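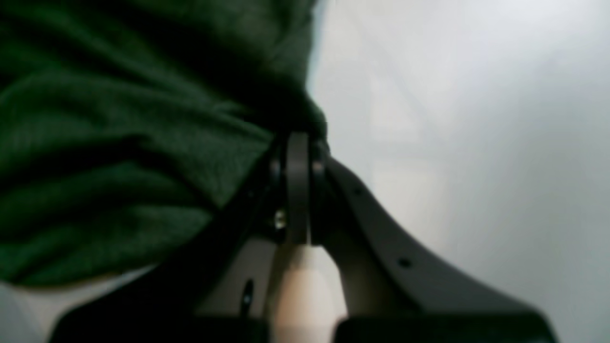
The flood wall at Plesetti is 100 metres long, and every metre of it is covered in broken crockery. From the far bank of the river it looks like a single green stripe. Byung-chul Bang, who began it, wanted the colour of a dark green cloth left crumpled on a pale table, almost black in the creases and greyer along the folds, and he spent most of his first winter in the town sorting plates to get it. He had come to mend a boundary wall for a friend and was supposed to stay for 3 weeks.

The wall itself is much older than the mosaic. It was built of plain concrete after the river came up into the lower streets, and for a long time people simply walked past it on the way to the market. Bang asked the town office whether he could cover a short stretch near the footbridge. The answer was yes, provided he kept the drain holes clear. Those holes are still there, each with a collar of white saucer rims.

The first stretch used up what his neighbours had in their sheds. After that he wrote to potteries. Prunier, a small works further up the valley, let him take its seconds by the crate, and many of the deepest greens come from there. Gridance, a tile firm that has since closed, sent the pale border pieces in a single lorry load. They were slightly too thick, so the border stands proud of the rest, and children run their fingers along it.

Bang works without drawings. He chalks a line on the concrete, lays the larger pieces first and fills in with chips. The greens run in long folds from top to bottom, and the direction changes wherever he stopped for the season. Locals can point to the joins. The one by the boatyard is the clearest – the folds lean left on one side of it and right on the other.

There have been repairs. Frost lifts a few pieces most winters, and a section near the steps had to be taken off completely when the concrete behind it cracked. The replacement is brighter than its surroundings. Bang says it will dull down, though it has been there for 6 years and still shows.

The best time to see the wall is early evening in July, when the sun comes low across the water and the raised border throws a shadow. In the morning the whole length is in shade and the colours look flat. The path in front is level and paved, with benches at the footbridge end. There is no ticket and no fence.

Buses from Dhanial stop at the market square, a short walk uphill from the river. The last one back leaves before sunset in summer, so anyone staying for the evening light will need a room in town or a taxi. The bakery on the corner sells a leaflet with a map, which also marks the house where the first plates were sorted.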